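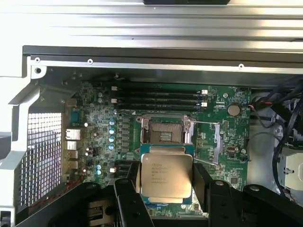 *Wrist camera, bay 2. Processor held in the gripper just below the open socket, load plate up.*

# Gripper comparison, bay 2: pre-run safety and inspection checklist

Filled in by Nuria Valcárcel, checked by Sohail Soomro, afternoon session. Thanks to everyone who put up with me reading these out loud. I know it slows the morning people down, but I do like to hear a "yes" before I tick a box!

Fingers under trial: Flestach parallel set (fitted) against the Remov soft-pad set (next up). Same arm, same controller and same program for both, please.

## Power and people

- [x] **Computer case unplugged at the wall, lead put away in the drawer.** Done by Sohail, and I looked as well.
- [x] **Emergency stop pressed and released once before the first run.** Works nicely. The button on the far post is a bit stiff and Reinhold has promised to have a look at it.
- [x] **Wrist straps on for anyone reaching into the case.** We're one short. Adoración has hers at the other bench, so please ask before borrowing it.
- [ ] **Floor tape in good order.** Lifting at the corner near the door. I nearly took it with me on my shoe — new roll on order from Juscombe.

## Arm and fingers

- [x] **Finger bolts marked with paint and not turned.** Marks all line up.
- [x] **Grip force set to 13 newtons.** Nicanor would like to try it lower with the Remov pads, and I'm happy with that so long as he writes the new number on the sheet.
- [x] **Speed limited to 80 mm per second inside the case.** I'd be inclined to go slower again over the socket, where the contact pins are bare, but that's a chat for the whole group.
- [x] **Finger faces clean, no grit or burrs.** Wiped down with the lint-free cloths (top shelf, behind the tea).
- [ ] **Cable on the forearm clipped every hand's width.** One clip missing near the elbow. All right for today, not for the long run.

## Work area inside the case

- [x] **Socket load plate fully raised and staying up on its own.** Have a look from the side too, as the wrist view can be a little flattering.
- [x] **Both retention levers clear of the finger path.** They reach out to the right of the socket, so bring the fingers in from below as we agreed.
- [x] **Memory slots empty.** Yes, and let's leave them that way until both finger sets have had their turn.
- [x] **Loose cables kept away from the arm.** The black bundle on the right is tied in places, but I'd love another tie lower down where it curves past the board.
- [ ] **Processor held by its edges, square to the socket.** Fingers are on it from either side. I've left this one open until Reinhold has gone over the angle with his gauge, because my eye isn't good enough for that and neither is the camera.

## Camera and controller

- [x] **Wrist camera lens clean, mount snug.**
- [x] **Picture sharp at working height.** I can make out the Intel logo on the metal lid, and that's plenty for lining up. The top panel is rather bright, so Adoración may turn the lamp down a touch.
- [x] **Morais controller showing no faults.** It did grumble at start-up and cleared on the second go. Noted in the log.
- [ ] **Cycle count entered.** Flestach fingers are at 130. The pads get swapped at up to 3000, so there's no hurry, but do keep the tally going.

## Still to do before the Remov set goes on

1. Reinhold: gauge check, then the stiff button.
2. Nicanor: missing forearm clip and the extra cable tie.
3. Sohail: tape, once it arrives.

If anything on this sheet reads oddly, come and find me — I'm at the long bench until four, and I'd much sooner be asked twice.

*N. Valcárcel*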